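包装と商品表示の基礎　第6回 配布資料
担当:アノマ・ミア
2024年3月16日(土)

今回の範囲
前回は、包装の三つの層(個装、内装、外装)について話しました。今回は個装にしぼって、形と表面のデザインが、買う人にどのように読まれるかを考えます。教科書では第4章ですが、順番を少し変えます。色のことを先にして、形を後にします。前回の授業のあとで、ジャミラ・カシムさんから「内装と個装の境目がわからない」という質問をもらいましたので、その答えも最後のほうに書きました。

1. 容器の形と「読む向き」
円筒の容器には、正面がありません。印刷の上では正面を決めますが、棚に置かれたとき、その面が前を向くとはかぎりません。そのため、缶のデザインでは同じ要素を2回くりかえすことが多いです。商品名を180度はなれた位置に二つ置けば、どちらか一つは、だいたい見える範囲に入ります。 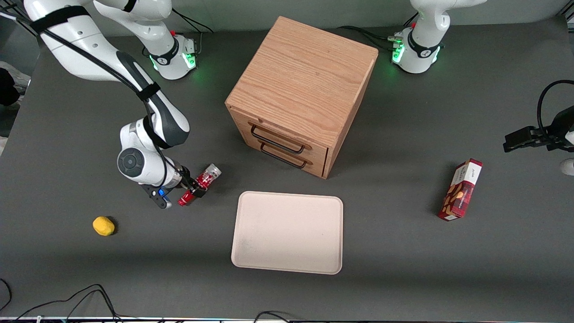
くりかえしには欠点もあります。一つの商品名に使える幅がせまくなり、文字が小さくなります。さらに、原材料名や内容量などの表示を入れる場所も必要ですから、残る面積は学生の皆さんが想像するよりずっと小さいです。展開図を紙に描いてみると、よくわかります。二つの商品名を置き、表示の欄を置き、バーコードを置くと、もう余白がほとんどありません。

バーコードの向きにも注意してください。細い円筒では、バーの線が円周の方向に走るように置きます(はしごのような形になります)。反対に、線を缶の高さの方向に立てると、端のほうの線が曲面の向こうに回ってしまい、読み取りにくくなります。この点は毎年、課題で間違える人がいます。

2. 色と柄
赤は、遠くから見つけやすい色だと言われます。しかし、となりの商品も赤ければ、その効果はなくなります。色の強さは、まわりとの関係で決まるものです。課題で色を選ぶときは、自分の箱だけを画面に出して考えないでください。必ず棚の写真の中に入れて、確かめてください。

無地の色より説明がむずかしいのは、柄です。格子柄を例にします。タータンは、たて糸とよこ糸が同じ順番の色で並んでいて、交わるところに中間の色ができます。織物では、この中間の色は自然に生まれます。印刷の場合は、デザイナーが自分で作らなければなりません。黒と赤の間に暗い赤を入れると、布らしく見えます。これを省いて二色だけにすると、テーブルクロスや旗のような、もっと軽い印象になります。

柄には意味もついてきます。タータンを見ると、スコットランド、冬、贈り物、焼き菓子などを思い出す人が多いでしょう。ただし、これは文化によって違います。私の生まれた町では、格子の布は男の人が腰に巻く普段着の柄で、贈り物という感じは全くありませんでした。日本に来てから、冬のデパートで同じような柄の箱を見て、少し不思議に思いました。輸出する商品の包装では、このような違いを先に調べておく必要があります。
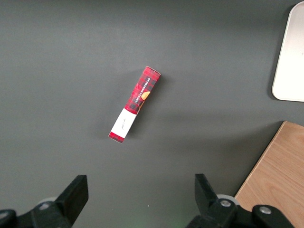

柄の大きさ(一つのくりかえしの長さ)は、箱の短いほうの辺に合わせて決めます。長い辺に合わせると、側面に柄の一部分しか入らず、何の柄かわからなくなります。また、角で柄がつながるかどうかも問題です。完全につなげるには、辺の長さがくりかえしの長さの整数倍でなければなりません。そうでないときは、角の一つを「ずれてもよい角」と決めて、そこを背面のほうに持っていきます。

3. 事例:エカナヤケの紅茶
この授業でよく使う事例です。エカナヤケは小さな紅茶の会社で、2月に箱を新しくしました。古い箱は緑の無地で、茶葉の種類は小さいシールで区別していました。新しい箱では、種類ごとに柄を変えました。デザインの担当はセルヴァラージ・タルクダルさんです。

会社が店の人に聞き取りをして、61件の回答がありました。目立ったのは次のような意見です。
・種類をまちがえて並べることが少なくなった。
・同じ会社の商品だとわかりにくくなった。
・柄の上の文字が読みにくい。

二番目の意見は大切です。区別をはっきりさせると、統一の感じが弱くなります。タルクダルさんは、この意見を受けて、箱の下の部分を全種類で同じ無地の帯にしました。文字もその帯の中に移したので、三番目の問題も同時に軽くなりました。柄の面積は減りましたが、種類の区別には十分でした。

4. 質問への答え
カシムさんの質問についてです。個装は、使う人が最後に手に取る一つ一つの単位の包装です。内装は、その個装を湿気や衝撃などから守るための、外装の内側の包装です。迷ったときは、「何のための包装か」を先に考えると整理しやすいです。ティーバッグの小さい袋をどう扱うかは、教科書によって説明が少し違います。この授業では個装とします。

課題
プロルケル(架空の商品名ではなく、配布した見本の箱の名前です)の展開図を使い、格子柄の個装を一つ設計してください。
・くりかえしの長さと、その長さを選んだ理由を書くこと。
・ずれてもよい角に印をつけること。
・文字を置く場所を、柄の上と無地の上の両方で試し、二つを比べること。
・A4で2枚以内。提出は次の授業の始まりまで。

展開図の見本をなくした人は、オバイドゥル・パティラナさんに連絡してください。余分が4部あります。

次回は紙の厚さと折り目について話します。定規を持ってきてください。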